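Chapter 12
Folding Knit Garments

Knit fabric does not hold a crease the way woven cloth does. It stretches under its own weight, curls at cut edges and shifts when one layer slides over another. A folding method for T-shirts must therefore begin with flattening, a step that the Skallmont method treats separately from the folds themselves.

This chapter covers short-sleeved shirts only. Long sleeves and collared shirts follow in Chapter 13. Terms used throughout are hem, shoulder line, side seam and flap — the last meaning any part of the garment lying over another part.

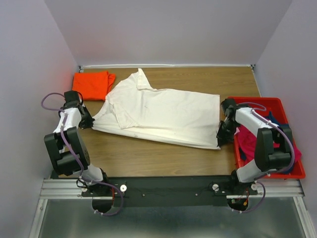

Flattening proceeds from the hem toward the collar. Flaps are opened first, then sleeves are drawn outward until the shoulder line is straight. Wrinkles that remain after this step are carried into every later fold.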